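In Praise of the Odd-Jobs Drawer

Every house I have ever loved has had one drawer that nobody could explain to a visitor. Ours is the second one down, left of the stove.

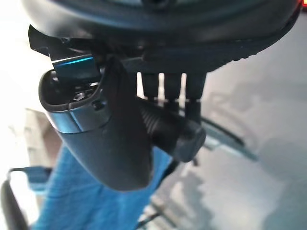
I want to stick up for the drawer of bits. I mean the brackets, the spare hinges, the flat-pack keys, the lengths of picture wire and the plugs for a sink we no longer own. For years I was told to clear it out, mostly by magazines, and for years I felt a bit guilty and did nothing. Now I've come right around to being proud of it. I love the shapes, for one thing. Somebody sat down and worked out every bend in a black angular bracket with sharp corners, or decided a row of narrow dark prongs should hang side by side with thin gaps between them, and once you start noticing that sort of thing you can't stop. A hardware aisle becomes as good as a gallery (and you can touch everything!).

My drawer started with a kettle. It was a Jullow, a dull cream thing we got when we moved to Noonan, and the lid hinge snapped in its second winter. The element was fine, the cord was fine, and it poured beautifully. I took it back to the shop and was told, very kindly, that the cheapest thing was to buy another one. So I did, and the old one went in the bin, and I felt rotten about it all the way home. A perfectly good kettle, minus a pin the length of my thumbnail.

The next time something broke I kept the pieces. It was a clothes airer, and I saved the four plastic feet and a couple of the rods. One of those rods has since held up a row of tomatoes, propped open the laundry window through a whole summer and fished a sock out from behind the washing machine. I can't think of many things I've bought new that have worked that hard.

People who like an empty drawer will say that you never use most of it, and they're right. I went through mine one wet Thursday and found 187 separate items, not counting screws, and I could honourably say I'd used 21 of them. That's a poor score if you think of a drawer as an investment. But I don't think of it that way. I think of it as a sort of library. Most of the books on my shelves haven't been opened this year either, and no one has ever told me to take them to the tip.

What I really treasure is what the drawer does to your head. When the catch went on our bathroom cupboard, I didn't reach for the car keys. I pulled the drawer right out, put it on the kitchen table and started rummaging, and before long I was holding a cabinet magnet in one hand and a bent bit of tin in the other and feeling extremely clever. The catch I made is ugly. It also clunks. I still get a small thrill every time I shut that door, and I've had it for about three years now.

It's good for children too. Ours were never much interested in the toys that came with instructions, but tip the drawer out on a rug and they'd be gone for the whole afternoon -- building cranes, setting up shops, sorting everything by colour and then by how loud it was when you dropped it. My daughter knew what a wing nut was before she could tie her shoes. She's 18 now and has a drawer of her own, in a rented room hardly bigger than the bed, and I was so chuffed when I saw it that I had to go and stand in the hallway.

I do wish makers would help us along a bit. We have a Jornberg bookcase that came with a little paper bag of extra pegs taped underneath, and I have felt warmly towards that bookcase ever since. It would cost next to nothing to do the same with the hinge on a kettle or the wheel on a dishwasher rack. Give us a part number we can read without a torch. Use a screw that fits an ordinary screwdriver. I'd happily pay a few dollars more, and I suspect plenty of my neighbours would as well.

Cladwood has the right idea, just up the road from us. The hall there keeps a long table near the back door where people leave their spare bits and take what they need, and on a Saturday morning you can hardly get near it. I've come away with a tap washer, half a curtain track and a brass hook so lovely that I have yet to find a wall good enough for it. I left them a jar of castors in return -- all different sizes, I'm afraid -- and by the following week they were gone.

So if you've been meaning to have a big clean-out, by all means throw away the dead batteries and the dried-up glue. Keep the rest. Find it a deeper drawer if you have to. Mine has started catching on the runner when I open it, and I'm fairly sure there's something in there that will fix it.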